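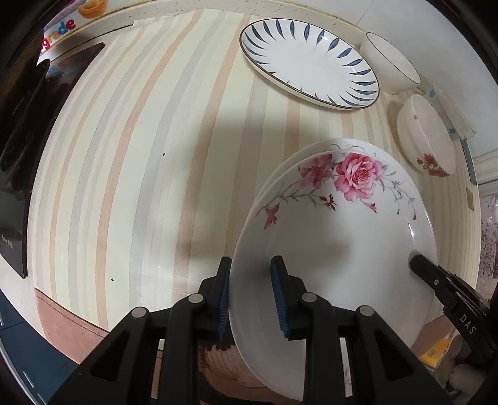
Rose-patterned plates on a striped table: grey stems, pink blooms and plenty of white left over.

The return of the rose plate

There's a moment in every house clearance when somebody opens the sideboard and out come the flowery plates. For years they went straight into the charity box. Now, I'm delighted to report, people are fighting over them.

I grew up eating Sunday tea off roses. My grandmother's had a worn patch where three decades of knives had gone through the same petal, and I thought they were the most elegant things in the world. Then I turned fifteen and wanted everything plain and square and preferably black. It has taken me an embarrassingly long time to come back round, but I'm here now, with two shelves full and an eye on a third.

What I love most is how much white there is on a good one. The old idea of flowery china is that it's fussy, and some of it certainly is – gold edges, garlands, a shepherdess or two. But look for the kind where the flowers keep to the rim. One big open rose with a smaller bloom tucked in beside it, a few grey-green leaves, some thin twigs curling away, and then nothing at all until you reach a little sprig further round. Your dinner gets the middle to itself. A fried egg looks marvellous on it.

Diane Lapointe has been selling second-hand tableware from a former chapel in MacLeod for nine years, and her shop is where I go when I should be doing something else. She has 202 dinner plates out at the moment (she'd just done her stocktake when I called) and 142 of them have flowers on. "When I started I couldn't give roses away," she told me, shifting a teapot so I could sit down. "Now I put them in the window in the morning and they've gone by lunch. It's people in their twenties, mostly. They don't want a set. They want four that get on with each other."

Four that get on with each other! I've thought about that ever since. My own rule is to choose one colour and stick to it. Pinks with pinks, from pale to nearly red, and any pattern you like. If the stems are grey you can mix in almost anything, but bright green leaves are bossier and want to be kept together.

Then there's the cloth. I used to think patterned plates needed a plain white one, and I was quite wrong. Stripes are wonderful underneath roses, so long as they're wide and soft – cream, pale yellow, a bit of peach to pick up the petals. Gaétan Cormier, who does the tables for summer lunches at the Jatton garden, goes further and puts them on deckchair canvas. He was ironing a length of it when we spoke and wouldn't stop.

Buying is the fun part, so take your time over it. Hold the plate by the edge and look along it in daylight. Run a finger round the rim, where the chips are. Tap it gently with a knuckle: a clear ring is good, a dull clack usually means a hairline crack somewhere. Check the flowers for scratches too, though I'd never turn down a pretty plate for a few knife marks.

At home, stack them with a piece of kitchen paper or felt between each, and keep the piles low. Wash old ones by hand in warm water with a soft cloth. Anything with gold on it stays out of the microwave.

And please use them. Aarne Honkanen, my neighbour, kept his mother's roses wrapped in newspaper in the loft until last December, when he ran out of plates halfway through laying for a party. They've been in his kitchen cupboard ever since, and one has already got a chip. He has it for his toast.

Contact the magazine | © Grerus Home | Back to top

Last updated: December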